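Modules Timetable Library Staff Sign in
School of Built Environment > Interior Technology > Year 2 > Handouts > Lecture 9

Lecture 9: Worktops and other horizontal surfaces in the home

Etenesh Endale
Revised March 20, 2023. Replaces the version given out in October.

1. Scope

This handout covers the horizontal working surfaces of a dwelling, chiefly the kitchen worktop, and how they are specified, supported, jointed and kept clean. Splashbacks and wall linings are in Lecture 10. Floors are dealt with by Nazar Romaniuk in the second half of the module and are mentioned only where the same material is used for both.

Students who missed Lecture 8 should read the notes on moisture movement in boards before starting section 3. The terms used there are not defined again.

2. What a worktop has to do

A worktop carries load, resists water, heat and abrasion, and can be wiped. These demands pull against each other. A surface hard enough to resist a knife will blunt the knife and chip at its edges. A surface soft enough to be quiet and kind to crockery will scratch. A dense stone takes a hot pan well but is heavy, and the carcasses below must be levelled and fixed before it is delivered.

Loads fall into two kinds. Distributed load is the weight of stored goods and small appliances and is rarely critical over a closed run of base units. Concentrated load is more awkward. The usual cases are a person kneeling on the worktop to reach a high cupboard, a person sitting on the front edge, and a clamp screwed to an overhang. The front edge over a dishwasher space is the weakest place in most kitchens, as there is no carcass beneath it and often no rail.

The standard depth in this module is 600 mm. Deeper tops are used on islands and peninsulas, where the overhang on the seating side needs brackets or a panel. Any overhang drawn without visible support must come with a note saying what is holding it up.

3. Materials

3.1 Laminate on particleboard. The commonest top in rented and lower-cost housing. The face is durable. Failure nearly always starts at a cut edge: the sink opening, the mitre, or the back edge where it meets the wall. Water enters, the core swells, the face lifts. Swelling does not reverse on drying. All cut edges are to be sealed before fitting, including the ones that will be hidden.

3.2 Solid timber. Moves across the grain with the seasons. Fixings must allow for this, by slotted brackets or by screws in oversized holes. A timber top fixed rigidly to its carcasses will split or pull the carcasses out of square. Oil finishes are easy to repair and need regular attention. Lacquer needs less attention and is hard to patch.

3.3 Natural stone. Properties vary widely within a single trade name, so samples must be taken from the slab to be used. Granites are generally resistant to acids found in the kitchen. Marbles and limestones are not, and will etch under lemon juice or vinegar even when sealed, since a sealer limits absorption and does nothing for the surface itself.

3.4 Engineered stone. Mineral filler in a resin binder. Low absorption and an even colour. The binder is the weak point for heat. Cutting it dry produces fine silica dust, a serious hazard to the fabricator, and specifications should require templates so that no trimming is done on site.

3.5 Solid surface. Filler in acrylic or polyester resin, the same all the way through. Joints can be glued and sanded until they are hard to find. Scratches can be sanded out. It is easily marked by hot pans. The sample board from Skindeck in the materials store falls in this class. It has been sanded by several years of students and is now noticeably thin at one corner.

3.6 Stainless steel. Standard in commercial kitchens and less common at home. Thin sheet must be bonded to a backing board to stop it drumming. It scratches at once and then reaches a uniform dull state, which most users accept.

3.7 Concrete. Cast on site or precast. Needs reinforcement, a sealer, and a client who will tolerate hairline cracks. Get that tolerance in writing.

4. Colour and pattern

Pattern affects how a surface is used. A plain, dark, glossy top shows dust, water marks and fingerprints. A plain white one shows stains. A mottled or speckled top shows very little, and for this reason it is popular with landlords and with people who dislike cleaning. The disadvantage is that dirt which cannot be seen tends to be left in place. In the wiping trial run by Shiuli Munshi for her dissertation, participants stopped sooner on the speckled panels than on the plain ones, although the soiling was the same on both.

Reflectance matters for lighting. A dark top absorbs a good part of the task light falling on it, and the under-cupboard fittings must be chosen to suit. Carry out the lighting calculation with the chosen finish and not with a default value.
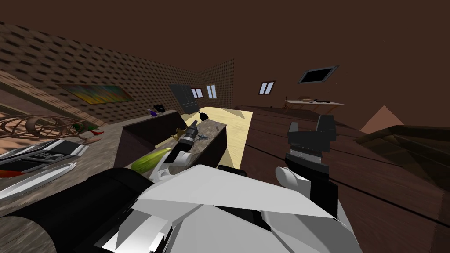

Mixed use is the normal condition of a domestic worktop and should be assumed in every design. Surveys of kitchens made just before guests arrive give a misleading impression of clear tops and neat zones. Post, keys, tools, school bags and food share the same run for much of the day. In Figure 1 a cucumber lies directly on a speckled grey-brown top, just to the left of a power drill, and a tied black bag sits towards the far end of the same counter. From the point of view of hygiene the concern is transfer between things that are washed and things that never are. From the point of view of planning it is a shortage of places to put things down. A shelf or shallow ledge near the door, at about elbow height, will take a surprising amount of this traffic off the food preparation area, and costs little if it is drawn in at the start.

5. Cleaning and hygiene

Cleaning removes soil. Disinfection reduces the number of living organisms. The second does not work properly without the first, as soil shields organisms and uses up the active ingredient. Household practice often runs the two together in one spray and one wipe, and the contact time printed on the bottle is seldom observed.

For design purposes, the following points are more useful than any choice of product.

Joints should be few and away from the sink. A mitred corner beside a sink is poor practice and will lose marks.

The junction with the wall should be sealed with a flexible sealant on a clean, dry surface. An upstand protects this junction but creates a second one above it.

Inset sinks with a raised rim hold dirt around the rim. Undermounted sinks avoid this but expose the cut edge of the top, and so are not to be used with laminate on particleboard.

Drainer grooves should fall towards the bowl. Check the fall on the drawing and again on site.

Porous materials should not be used where raw meat is prepared unless a separate board is provided for. Provided for means that a slot or rack is shown on the drawing.

Cloths are a greater source of spread than the surface in most homes. A rail that allows a cloth to hang open and dry is a minor item which few student schemes include.

6. Fixing and sequence

Base units are set out from the highest point of the floor and levelled on their legs. The worktop is scribed to the wall where the wall is out of true, and the amount to be removed must be less than the allowance at the back. Where it is more, the wall is to be made good first - a thicker bead of sealant is not an acceptable remedy.

Laminate joints are routed with a jig, glued and drawn together with bolts from below. The bolts need clear access. A common error is to place a joint over a carcass side, where no spanner can reach it.

Stone is templated after the base units are fixed and after the sink and hob have been delivered. Dimensions taken from a manufacturer's drawing are not a substitute for having the item in the room. The Habte flat, visited in Lecture 7, had its hob changed after templating, and the patch behind it remains visible.

7. Reach and clearance

Working height is set from the elbow of the main user. A fixed height for all tasks is a compromise: kneading is easier lower down and fine cutting is easier higher up. A pull-out board at a second height is cheap and useful. Clearance in front of a run must allow an appliance door to be open while someone stands behind it. Draw the door open.

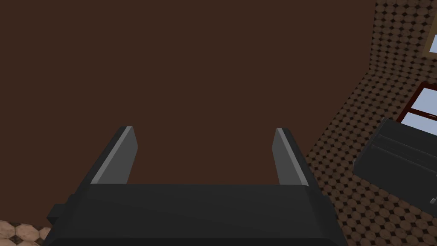 Fig. 2. Gripper with its two fingers fully open.

Clearance between two facing runs is measured from the front edges of the worktops, which project beyond the doors, and from the handles if these project further still. Measure from whichever is worse. In narrow plans a recessed pull may recover enough width to meet the requirement.

8. Coursework

Prepare a worktop specification and a jointing drawing for the flat plan issued as Sheet 17. State material, thickness, edge treatment, joint positions and supports. Identify one alternative material and explain in a single paragraph why it was rejected. Cost is a sufficient reason only if figures are given.

Drawings are to be handed to Sanne Groen in Room 614. Samples may be borrowed overnight and signed for in the book. The Pleltero edge strips are to stay in the store, as the set is incomplete.

Questions on section 3 should be taken to Ayana Dinsa in the materials tutorial.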